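Landeg toy library asks borrowers to sort it out themselves

The Landeg toy library has 3,593 items on its books, and by its own admission a fair share of them spent the winter in one heap. Starting in April, anyone bringing small toys back will be asked to drop them into one of three boxes with round holes cut in the tops. The boxes are colored. The system, in theory, ends there. 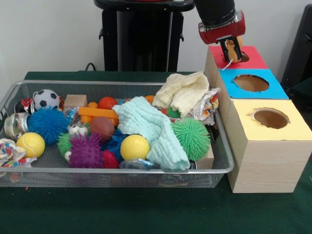
Catrin Meredith, who runs the returns desk, would like it known that the colors do mean something. Pink is for small figures and anything on a string, blue is for balls, and yellow is for whatever starts an argument. Wrappers are supposed to go in the trash, a rule she had hoped would not need writing down.
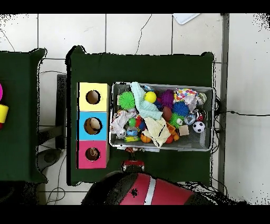

The three boxes and the mesh basket on the green table at Landeg.

The basket stays for now. It has taken in spiky balls, sports balls in sizes no known sport requires, and a good many cloths. Last year the library mailed 111 reminders for overdue toys and later found 600 pieces already back in the building, simply not where anyone had looked. 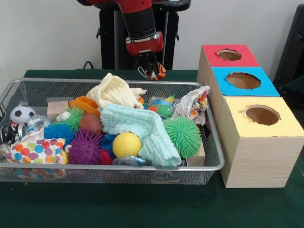 A full count is planned before summer, paid for with a $1,000 grant from the Zudgate neighborhood fund. Most of that will go to shelving. The boxes themselves were cheap, and Meredith cut one of the holes twice after measuring it once.
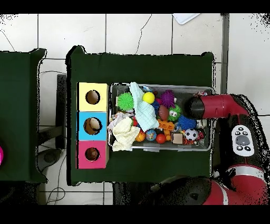
Petro Sydorenko said he was all for the boxes but wanted a bigger hole for the balls, "or we'll be standing there at closing time, pushing."

Returns are open until 6 p.m. Cloths should be folded, if at all possible.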